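Pasta térmica: notas de una limpieza a fondo

Llevaba tiempo queriendo ordenar lo que he ido apuntando sobre mantenimiento térmico de equipos de sobremesa.
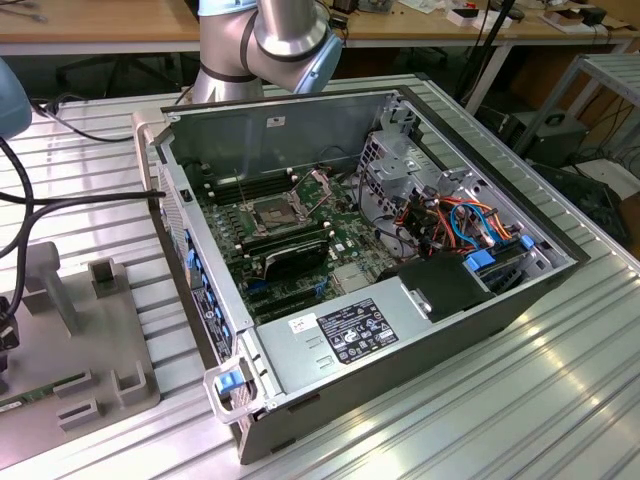

La pasta térmica no enfría nada por sí sola. Rellena las irregularidades microscópicas entre la tapa metálica del procesador y la base del disipador, que de otro modo quedarían ocupadas por aire. El aire conduce muy mal el calor; la pasta, bastante mejor, aunque peor que el metal. De ahí que la capa deba ser fina: el exceso se desplaza hacia los bordes y acaba donde no hace falta.

En mi equipo principal, al que llamo Roro en la red local, usaba un compuesto de Ostus aplicado hace 4 años. Con carga sostenida, los ventiladores subían al máximo en pocos minutos. Antes de desmontar registré temperaturas en reposo y bajo compilación, con la misma carga y la puerta del cuarto cerrada. En reposo, el sensor marcaba 40 grados.

Para retirar los restos utilizo alcohol isopropílico de alta pureza y papel que no suelte fibras. Conviene calentar antes el procesador con unos minutos de uso: la pasta se ablanda y el disipador se separa con un giro leve. Tirar en vertical es mala idea — en algunos zócalos el procesador puede salir pegado a la base, con los pines por delante.

Sobre el patrón de aplicación se discute demasiado. He probado el punto central, la cruz y la capa extendida con espátula. Entre los tres medí diferencias inferiores al error del sensor. Sí influye el apriete: tornillos en diagonal, media vuelta cada vez, hasta el tope.

El tubo nuevo es de Bornstead y trae 3 gramos, suficiente para varias aplicaciones. Los guardo tapados y boca abajo, lejos del radiador. Si al abrirlos sale primero un líquido transparente, el compuesto se ha separado y lo descarto.

Tras el cambio, la temperatura en reposo bajó 6 grados. La de carga la publicaré en mayo, cuando el cuarto esté más caliente y la comparación tenga algún interés. Queda pendiente el filtro frontal, un Holovko de malla que habrá que sustituir: el marco ya no encaja.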